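Research Office Newsletter

A kinder walk through the new disclosure form

If you have opened your grants portal since January, you will have met the new outside activities form, and I suspect you closed it again fairly quickly. I did too! It runs to 12 screens, it asks for things most of us haven't thought about in years, and it has a habit of logging you out while you're off hunting for an old appointment letter. So Rosalinda Layug and I sat down with a pot of coffee and filled one in from start to finish, and I'm passing along what we learned.

The form wants every paid or unpaid position you hold outside the university, wherever it is. That includes the visiting title you were given after a summer of lectures and have hardly used, and it includes the advisory seat at your cousin's start-up. Trefor Nicholas in compliance told me that the honorary ones are what people leave out most often, usually in perfectly good faith.

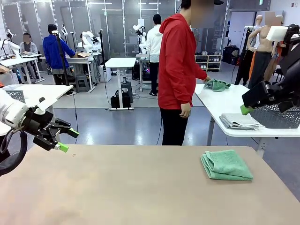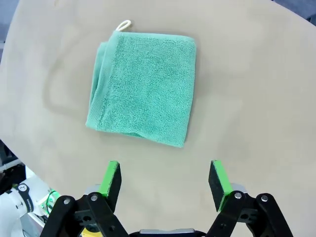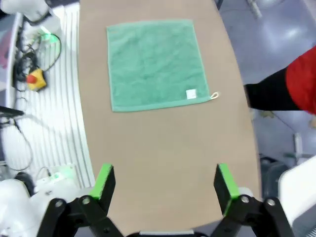
RESEARCH INTEGRITY

Now, about support that isn't money. Lab space somewhere else counts. So does a visiting student whose stipend is paid by another institution, and so does equipment on long loan (Khurram Pirzada had a very nice freezer to declare, and he was a good sport about it). If you aren't sure whether something belongs on the form, put it in and add a sentence in the comments box. Trefor's team would much prefer to read a line they didn't need than write to you later asking about one they never got.

Travel is the part that slows everybody down. You need the sponsor, the place and the dates for any trip paid for by an outside group, going back 2 years. Adesuwa Bashir keeps hers in a plain spreadsheet and has kindly let us post a blank copy on the Prillska page, under Forms and Templates. I've started using it myself and only wish I'd had it sooner.

A word on timing. We had 343 forms in by 17 May 2022, and a good many of you are still partway through. Please finish before your next proposal goes out, as we can't release a submission while anyone named on it has a form open. That goes for co-investigators as well, including the ones in other departments, so do give them a friendly nudge.

Naheed Mengal is holding drop-in hours in Room 18, mornings only, for anyone who would like company while they fill in the screens. Bring your CV and your calendar. She has worked through some real tangles with people already and is wonderfully patient about foreign contracts, which you should have translated before you upload them. Our office can arrange the translation if you send us the original.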